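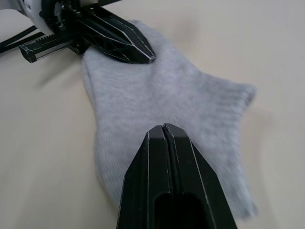

A light gray knitted sock on a beige tabletop.

May 1, 2025

The student government at Clavmont voted last week to change how it funds religious and cultural organizations, and I have been asked by several readers for my view of the new rules. I served as faculty adviser to two of those organizations until December, and I attended the open meeting at which the measure was adopted.

Under the previous system, each recognized group received a base grant and could apply for more at any point in the academic year. The new system abolishes the base grant. Groups must now submit a single application in the spring, supported by the signatures of 27 enrolled students, and must list every event they intend to hold. The maximum award for a first-year group is $954.

Consuelo Peñalver, who drafted the measure, argued that the old arrangement rewarded those who applied early and often. Her figures support her. Of the 269 requests received last year, a large share came from the same few groups, and several smaller ones were told in the second term that the money had run out.

My concern is with the signatures. The Orthodox Christian fellowship has about 15 regular members. The Zoroastrian students have fewer. Both have held services and shared meals on campus for years, and both will now have to canvass outside the dining hall in order to continue. Tudur Phillips raised this point from the floor and proposed a lower threshold for groups already in good standing. His amendment failed by two votes.

I would also question the requirement to list events a year ahead. When the fellowship held its vigil in the Stulwood Room last year, it was arranged in four days, following a death in one student's family. An application written the previous spring could not have included it.

The measure takes effect in the fall term. Liesbeth Visser has confirmed that the student affairs office will accept written comments until the end of this term, and I intend to submit mine – in substance, the two objections set out here. Students who wish to add their names may write to me at my department address.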